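Rultotora

Rultotora is a proof-of-stake digital currency that lets people help run the network from an ordinary home computer, with no need for racks of special machines. It was first described by the programmer Balthasar Hofstetter, who had grown tired of watching small coin owners get pushed aside by large mining farms, and who wanted something his own neighbors could join in an evening.

The coin began life as a branch of an older project called Pulano. The two shared a code base until March 28, 2023, when the Rultotora group went its own way over the question of how new coins should be handed out. Pulano kept its mining rewards, while Rultotora dropped mining altogether (a choice its fans still talk about very fondly).

How staking works

To take part, an owner sets aside at least 75 coins in a wallet and leaves the wallet running. The network then picks wallets to confirm each new block, and a lucky wallet earns 2 coins for its trouble. Staked coins stay locked for 90 days - a good long while, admittedly, but the wait is meant to keep people from dashing in and out whenever the price moves.

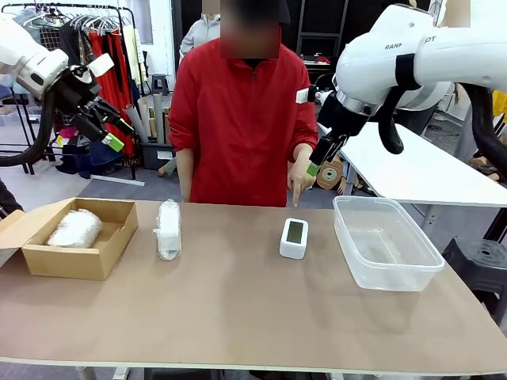 Small white device with a dark screen, on a table beside wrapped goods and an open cardboard box.

Anyone who would like to stake but owns too few coins can join a pool. The oldest of these is Valby, which gathers up small holdings, stakes them together and shares out the rewards after keeping a fee of 3 percent. Pool members hold on to their own keys the whole time, so leaving a pool is a simple matter once the lock has run out.

Wallets

The official wallet is a plain, friendly desktop program that stores the full chain. A lighter one, Van Wyk, came along the following December and soon became the usual pick for newcomers, as it takes up very little disk space and can be restored from a list of written words. Both wallets can sign payments offline, and either one can open a backup made by the other.

See also: Proof of stake, Staking pool, Hard fork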